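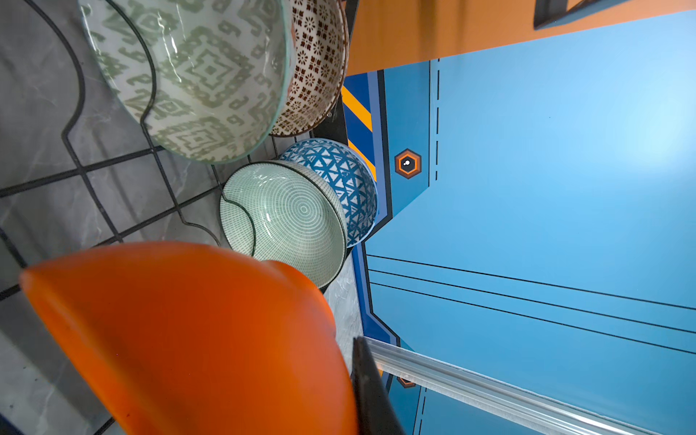
S. Beyene

Figure 1. Wrist camera view during the rack task. Patterned bowls are propped close together over the black wire rack, with the orange bowl in the foreground beside the gripper finger.

4. Trial of the Jeltex bench kit

4.1 What was supplied

The Jeltex kit is sold to teaching and research groups that want a two-arm cell without designing one. Ours came to the Neltdale laboratory on a single pallet, with the panels flat and the arms already put together. The price includes the arms, their grippers, the wrist cameras, a fixed camera, the enclosure parts and a year's licence for the Erura control software. Household objects are not included and we bought our own.

Assembly took longer than the leaflet suggests. The frame went up in an afternoon, but the holes in one side panel did not line up with the posts and had to be drilled out. Cable routing is left to the buyer. We clipped the cables along the arm segments and left slack at the elbows. Our first attempt had too little slack, and the right arm stopped with a torque fault whenever it reached for the back wall.

4.2 Rack task

We chose the dish rack as the main test because it is awkward for a parallel gripper. The wires are thin and dark, they curl up between the dishes, and a finger that comes in at a poor angle catches on them. Bowls add a second difficulty. Once they are propped against each other, as the four patterned bowls are in Figure 1, the rim to be gripped may be partly covered by the next bowl along.

The wrist view is most useful close to the target. At that range a single bowl can fill much of the picture, so the operator has to rely on the fixed camera to judge where the arm is in relation to the rack. Glazed surfaces also gave strong highlights under the cell lighting. The Erura software has an exposure setting for each camera, but it is buried in a configuration file and goes back to its default after an update. We would like to see it moved to the main screen.

We recorded 100 episodes over four weeks. Bowls and cloths were both used, and the starting layout was changed by hand between episodes. Cloths were added after the first week at the request of a partner group that works on folding.

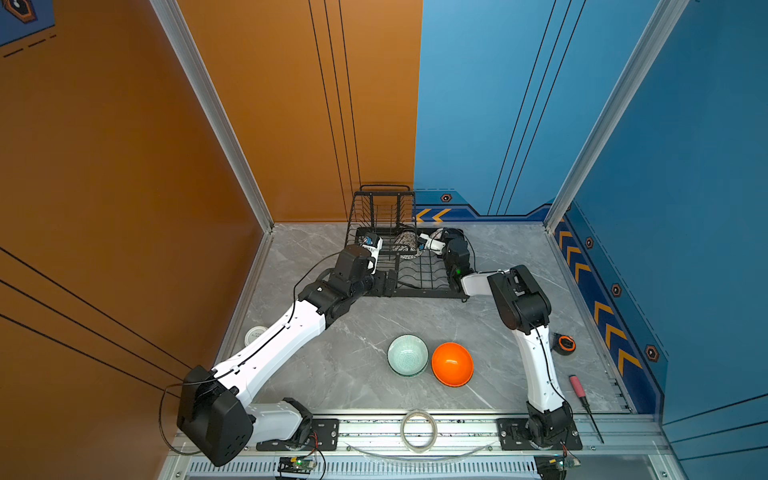
Handling cloth in the rack needs both arms for most of the time. One gripper holds an end while the other works further in among the wires, and the two must not pull against each other. The software offers a linked mode for this, in which the speed of both arms is limited together. It worked well enough for slow movements. At higher speeds we noticed a short delay between the arms, and we switched the mode off for the later episodes.

4.3 Faults and support

One gripper finger worked loose in the second week. The screw is easy to reach and we tightened it in place. A wrist camera also dropped its connection several times until its lead was replaced. Jeltex sent the new lead free of charge, though two emails were needed before we had a reply.

The printed manual covers assembly only. Calibration is explained in the Erura online help, which assumes a newer version of the software than the one shipped with our kit. Section 5 gives the calibration procedure we used in its place.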